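Tornley playroom clear-out – the pictures

I finally got going on the toy corner on 20th September, and wow, there was more in there than I thought! We gave ourselves 2 hours and 160 square feet to sort, with a bag for the Avham thrift store by the door. The rug is clear again and I'm so pleased – the rest can wait until December.

The last few odds and ends, still to be sorted:

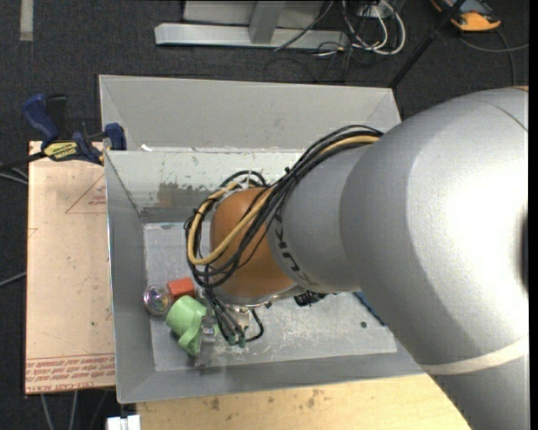 Green cup, little red-orange block and the clear round thing, down in the gray bin. The cup's a keeper!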